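Work and Automation, Unit 4: Making Beds, Teaching Machines
Handout to go with the lecture of 3 September 2020
Jeanine Verstraete

Please read this before the seminar and bring your notes from Unit 3 on the laundry study, because we will be going back and forth between the two.

Last time we finished with the big sorting lines at Pandura, where the sheets arrive by the trolley and leave folded and stacked. Everybody likes a sorting line! It is loud and fast and you can see straight away where the people used to stand. Today's topic is quieter, and to my mind far more interesting: the bedroom itself. A guest room is a terrible place for a machine. Nothing is where it was yesterday, the cloth changes shape every time you touch it, and the person who does the job well can rarely tell you how she does it (try explaining to a friend, in words only, how to get a pillow into its case).

Our case is Clidbridge, a small hotel group where 27 room attendants look after the bedrooms. In October the year before last the group began working with Treris, who wanted to collect examples of ordinary housekeeping done with hand-held grippers. The attendants hold the tools themselves and do the task with two black fingers where their own fingers would be. The recordings are then used to train a robot arm. So the attendants are still doing the work, and they are also showing how it is done, which is a second job with its own skills and, one would hope, its own pay.

Pillows took up most of the first weeks. A pillow sounds easy until you have to pick one up with a pinch. Grip it in the middle and it sags at both ends; grip a corner and it swings. The attendants worked out their own ways of coming at it, some standing it up on its long side first, some sliding it towards the edge of the mattress, and they compared notes over lunch without anyone asking them to.
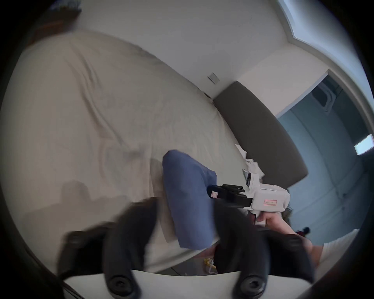

Nishimura told our group that the pillows were never the difficulty and that the real change was in the timing. On a normal shift you look at the whole room and decide what comes first, but on a recording shift the order is handed to you on a sheet, and after a fortnight you miss deciding. Nishimura also said the recording shifts were kinder on the back, and that both things should go in the report.

Both did go in, and I want you to hold on to the pair of them. Much of the writing on automation asks whether a job will exist in ten years. The attendants were talking about something you can study now: who chooses the order of the work. Look back at Braverman from Unit 2 on the separation of planning and doing, and see how far he gets you with a bed.

Some points on how the work was arranged

Recording shifts lasted about 70 minutes, with a break, and then the attendant went back to ordinary rooms. Taking part was by choice. At first 13 people signed up, and the rest of the team covered their rooms, which caused some grumbling until the rota was redrawn. Attendants could have a recording deleted if they were unhappy with it. Very few asked, but several told us they liked knowing they could.

The pay question was not settled when we left. Management treated a recording shift as ordinary hours. The attendants argued that a good demonstration goes on being useful long after the shift is over, and that it should be paid more like training a new colleague, for which Clidbridge already has a rate. I find this a wonderful argument and I would love to hear somebody take the other side of it properly.

For the seminar

Choose one task you do with cloth at home and write down every decision in it, however small. I managed 5 for folding a tea towel and then noticed I had left out finding the edge.

Then write a page on this: if the attendants' know-how ends up in a machine, what do they still hold that the machine does not, and would an employer pay for it? Use the Clidbridge interviews, and use Pandura as well if the comparison helps.

Pages by noon the day before the seminar, please, in the usual tray. The interview extracts are in the course folder under Unit 4, and the second set is much the livelier, so start there if you are short of time.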